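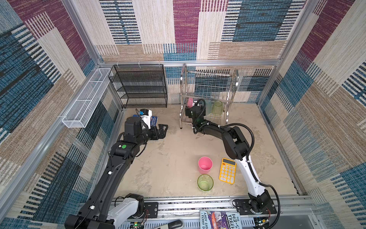 Zonidix two-tier dish rack: review after six months

I bought the Zonidix in February to replace a plastic drainer that had gone cloudy. It is a stainless steel rack with curved tube sides, wire slats on top and a lower tier with bent wire slots for plates. I paid full price at Naqvi, the kitchen store near me, and have used it every day since.

Setup

The box holds the two side frames, the upper basket, the plate rack and a bag of bolts. The instructions are one sheet of drawings. Leave all the bolts finger-tight until both tiers are on, then go around with the wrench. I did it the other way the first time and had to loosen one whole side to get the lower tier to seat. Once tightened, it stands level and does not rock.

Cups

Cups are what I wash most, nearly all of them plastic. They go upside down on the lower tier and drain well enough, though the bases with a deep rim still hold a little water and need a shake. Tall tumblers fit under the upper basket. A travel mug with the lid on does not.

Lightweight cups slide if you bump the rack. A rubber coating on the wires would have helped, but it would also have been one more thing to peel.

Bowls and plates

Dinner plates stand up straight in the slots and don't touch each other. Side plates lean. Bowls are the weak point. A bowl with a thick rounded rim, like the green see-through kind, is too fat for the plate slots and ends up flat on the wires or leaning on a plate. I now put bowls in the top basket, upside down, and leave the slots alone. 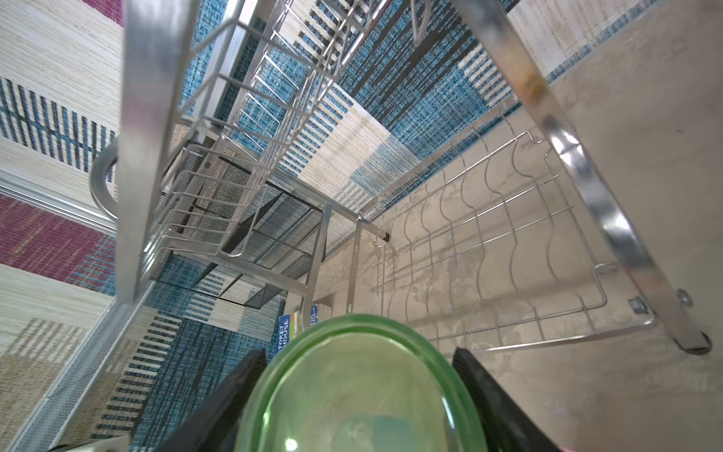

Reader comment, from Ovus: I have the same rack and my bowls go in the slots fine, but they are thin enamel ones. My complaint is the feet. One of mine left a rust ring on the counter by the second month. Did yours?

No rust on mine so far. I do wipe under the feet on weekends, and I stood the rack on a mat for the first few weeks. If yours is already marking the counter I would ask the store for a replacement.

Compared with the Belus

Before this I tried a Belus rack for 2 weeks and took it back. It is four dollars cheaper and a little lower, so it slides under most cabinets. The wire is thinner, though, and the top basket sagged with a cast iron lid in it. The Zonidix has held the same lid without bending.

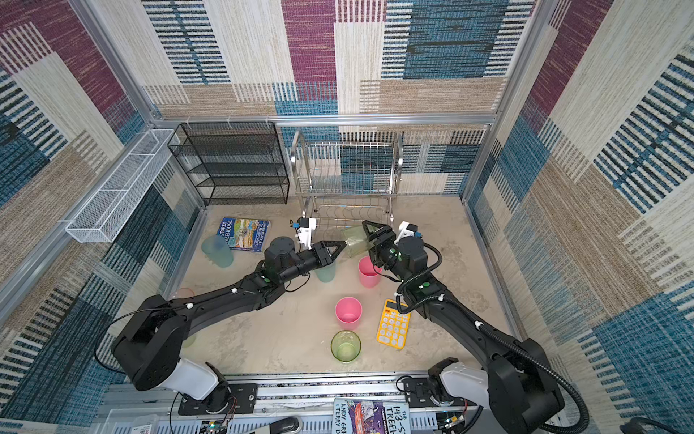
Size is the thing to check before buying. The rack is tall, and you should measure the gap under your cabinets with the top basket loaded. It also can't take everything at once if you let the washing pile up. With a few pink and teal cups, a yellow-green one and a black mesh shelf rack next to it, you can see how a second set of shelves earns its space: cups that are already dry can move over there and free up the wires. A long white mesh basket on the wall would do for lids and other small things.

Cleaning is easy. The wires wipe down with vinegar and water, and the only fussy spots are the joints where the crossbars meet. Hard water leaves spots on the shiny tubing – they come off, but they come back.

I would buy it again for plates and cups. If you mostly wash big bowls, look for something with wider slots.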